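Chapter 4
Handing Over Between Two Arms

When one arm picks up an object, the grasp that is good for lifting is often bad for placing. A second arm can correct this. The object is passed in the air, and the new hand takes it from the side which the task requires. In this chapter we study the method of Lumanlan and Amegashie, who trained one policy for both arms from 80 demonstrations recorded at the Tikberg laboratory.

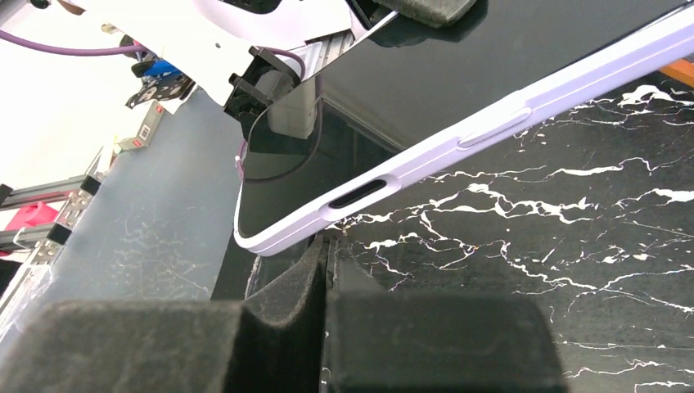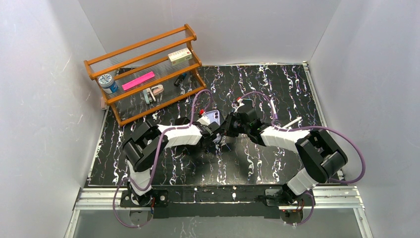
Figure 4.1. Handover study, in two views: close to the phone in its lavender case (first) and over the whole tabletop, with both arms and the rack (second).

The policy learned well to bring the grippers together – the difficulty was the moment of release. In roughly 35 percent of the early failures, the first hand opened before the second one had a firm hold. Section 4.1 defines the handover as a sequence of contacts. Section 4.2 explains how the release was labeled, and Section 4.3 compares three ways to train it.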